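Tredine Tapes: read me first

Hello, and thank you for downloading the Tredine Tapes, a collection of home-recorded radio shows that went out on Arnstead's little community station. There are 951 tracks in all, spread over 11 folders, one for each presenter. Mostly it's northern soul and early ska, with a good deal of chat in between - do leave the chat in, it's half the fun!

File names give the folder, the tape and the side. Where a label had faded I've put "unknown" and left it at that. Folder 6 has a hum all the way through and I'm afraid I couldn't shift it.

Known gaps: side two of tape 3 in the Noltthorpe folder, which I'd dearly love to find.

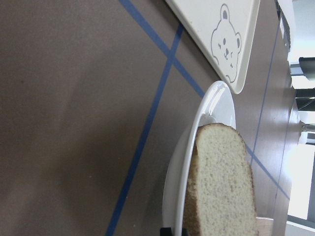
Miklós Balogh
Keeper of the tapes

Please share the shows freely, but don't sell them. If you recognise a song marked "unknown", write to me with the file name and the minute it starts - I answer everyone, though it can take me a while. The next batch, from the Torvik boxes, should be up in June.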